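February, by Isabelle Beaulieu

Our swap table at Salik is back on Tuesday, so do come by and have a good long rummage! The black cloth is on again, and the red plate and the yellow bowl are still looking for a kitchen.

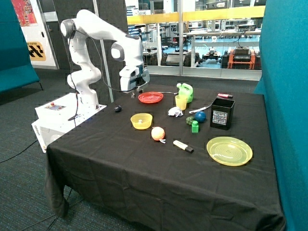 Balls and toy blocks go to whoever asks first, and you may take up to seven things each – bring your own bag, please.
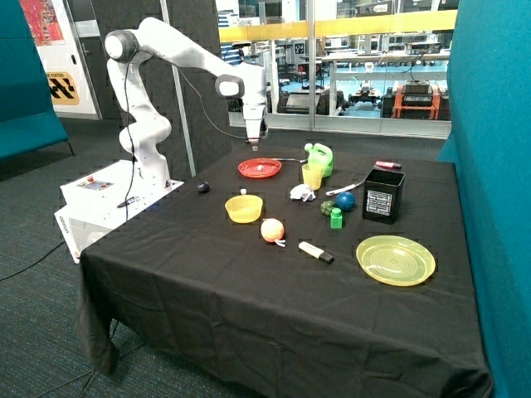 Markers are welcome too, if they still write.

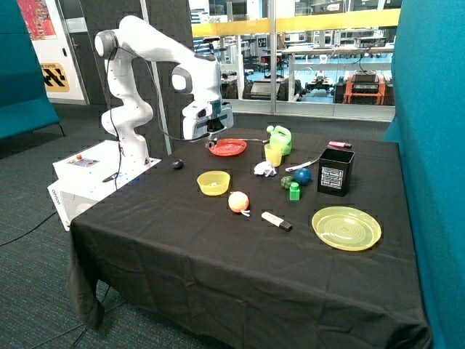
Karine Després wonders whether chipped cups could go to the garden group instead of the trash, and would gladly collect them.

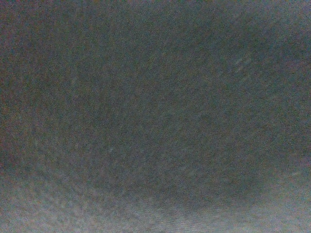
I think that's a lovely idea – leave them with me by 10.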